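How to Clear and Wash a Table of Mixed Dishes

Skill needed: none. You need a sink or dish tub, dish soap, a soft sponge, a towel and a rack.

1. Scrape first
Push scraps into the trash with a rubber spatula. Don't use a knife for this. It scratches plastic plates and it chips glaze.

2. Take the flatware off
Lift forks, spoons and knives off the plates before you move anything else. Carry knives separately, handle toward you, and lay them beside the sink. Never drop them into the suds where you can't see them.

3. Stack by size
Put plates together and bowls together, largest on the bottom. Mugs travel on their own, two at a time by the handles. If a bowl is heavy, leave it for a separate trip.

4. Wash in order
Start with mugs and glasses while the water is clean. Flatware comes next, then plates, then bowls. Change the water when the suds go flat. Gold-toned flatware should be washed by hand with the soft side of the sponge and dried right away, or it will spot.

5. Check the big bowls
Grease hides in the bottom of a white bowl. Tip it toward a window or lamp and look across the inside surface. Run a finger around it. If it drags, the bowl is clean. If it slides, wash it again.

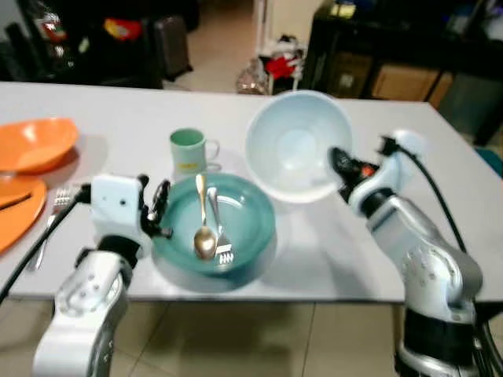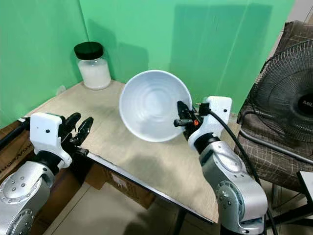 Drying is where I lose the most dishes. My rack is a Nishimura with 8 slots, and deep bowls don't fit in any of them, so they go on a folded towel at the end of the counter. Set them upside down with one side of the rim raised on a spoon handle so air can get in. A large white bowl like the one tilted up in both pictures needs a hand on it until it is all the way down, and it should not share the towel with anything breakable. Keep open salt and sugar well away from the towel. Plates can go into the cupboard after an hour. I leave mugs out overnight.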